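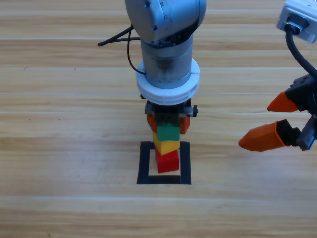
To: sekelix-users
Subject: Re: How many stacking demos is enough?
Date: 2026-01-01

> We're at 2,301 episodes of block stacking and the policy
> still lets go of the top block while it's in mid-air. The
> Prundach people say keep going until 4,000. Is that a real
> number or did someone like the zeros?

Someone liked the zeros. I was in the room in July when it was picked, and it was nearly lunch.

We stopped at 2,395 on the three-block task (red, yellow, green, inside the tape square) and the last few hundred did very little for us. What helped was throwing some out. I went back through the lot and found 104 where the operator had opened the fingers early and the block had dropped into place by luck. They were all labelled as successes. The model had studied them with great care.

Other things I'd look at before you record any more:

- Keep the crooked stacks. If yellow sits a bit skewed on red, leave it and put green on anyway. Our early operators were so tidy that the model had never met a mess.
- Move the first block around inside the tape. Dead centre every time teaches it where the centre is.
- Decide what the second arm does while it waits, and write it down. Ours had a different favourite spot for each operator, and the model learned all of them.

The Kerley config has my filter script in it. It's ugly, and the comments are mostly complaints.

Re the Hovland fork: I haven't tried it. I'll get to it once I've finished relabelling, so don't hold your breath.

Recent threads
Gripper calibration drifts overnight
Tape colour: does it matter?
Sekelix export drops the last step
Re: Re: Re: Naming convention for episodes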